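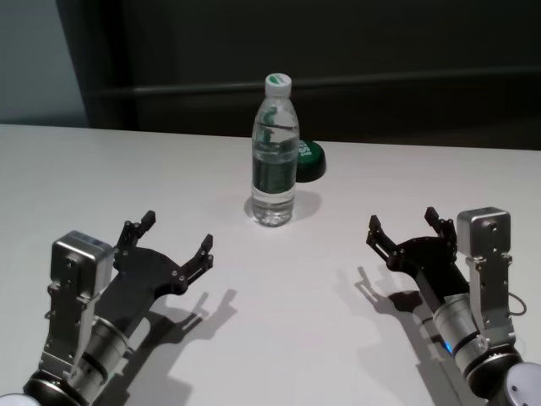 How far from the fence can the Mastholm perimeter radar be mounted?
Up to 400 m, provided the line of sight is clear.

Mastholm Perimeter Radar

The Mastholm detects people and vehicles moving along fences, shorelines and open ground. Walking persons are picked up at 600 m, vehicles farther out. It runs day and night and in fog.

• Pole or wall mount
• Alarm zones drawn on a site map
• Power and data over one cable
• Connects to the Brarnier control desk

Supplied with 2 brackets. Order no. 664. For site surveys contact Junaid Malik.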